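Surf Perch FAQ – the questions I get asked most

14 comments
Share this page

I've been fishing the beach at Pondmont for a long time now, and the same questions land in my inbox every spring. I finally typed up my answers so I can send people a link (and so I can stop rewriting the bit about sand crabs). If yours isn't covered, leave a comment at the bottom and I'll get to it when the surf is too big to fish.

What is a surf perch, anyway?

A small, deep-bodied saltwater fish that lives right where the waves break. There are quite a few kinds, and on my beach it's mostly barred and redtail. They aren't related to the freshwater perch you may have caught as a kid. They also give birth to live young, tiny perfect copies of themselves, and I still think that's the coolest thing about them!

When should I go?

I like the two hours before high tide, and I like them best early in the morning with the beach to myself. April is my favorite month. The females are fat and close to shore getting ready to have their young, and for the same reason I put most of the big ones back. You can catch them all year, though. My biggest came on a miserable Tuesday in drizzle, when I'd only gone down to try out new waders.

Where on the beach do I stand?

Look before you fish. Walk up the dunes at low tide and find the darker troughs and the little cuts where water drains back out. Remember where they are, then come back when the tide has pushed in. Perch cruise those troughs picking off whatever the waves dig loose. New people nearly always cast way too far – half the time the fish are close enough to bump your boots.

What rod and reel do you use?

Nothing fancy. A light spinning rod, longer than you'd use on a pond, and a middle-sized reel. Mine's a Morikawa 201 that I've dropped in the sand more times than I care to admit, and it still turns. Rinse yours with fresh water as soon as you get home. I put eight-pound line on it and have never wished for more.

What about bait?

Sand crabs if you can dig them, and soft ones if you're lucky. After that, pile worms or a little piece of shrimp. My friend Setareh Asadi won't touch bait at all and fishes a camouflage-colored plastic grub, and she outfishes me often enough that I've quit teasing her about it. Go small on the hook. A size 2 is as big as I'd go, and perch have little mouths.

How much weight do I need?

Enough to hold bottom for a moment and then roll a bit. If it never moves, it's too heavy. If it washes back to your feet before you've picked up the slack, go up a size. I carry 3 sizes and change them a lot.

How do I handle one I'm letting go?

Wet your hands first, every time. Dry hands and dry rags pull off the slime that protects the fish. Slide the hook out with pliers, keep the fish low over the water, and let it swim off on its own.

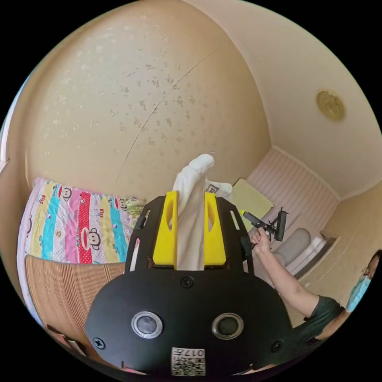 If she's a female carrying young, be extra quick. They sometimes start dropping babies when they're stressed, and if that happens, just get her and the little ones back in the wash as fast as you can.

Are they good to eat?

Yes! Mild, white and a bit soft. Bleed them and get them on ice right away or they go mushy. Saeed Esfahani taught me to scale them, score the sides and fry them whole, and I haven't filleted one since. Check the current limits and size rules where you live before you keep any. They change, and I don't want anyone relying on an old page of mine.

Is it safe?

Mostly, if you respect it. Never turn your back on the waves, wear a belt over your waders, and shuffle your feet if there are stingrays in your area. I stay in water below my knees. If the swell looks wrong from the parking lot I go get breakfast and try again another day.

Can I bring my kids?

Please do. Give them one rod between them and a bucket for sand crabs, and don't be surprised if the bucket wins.

Shared 62 times
14 comments – add yours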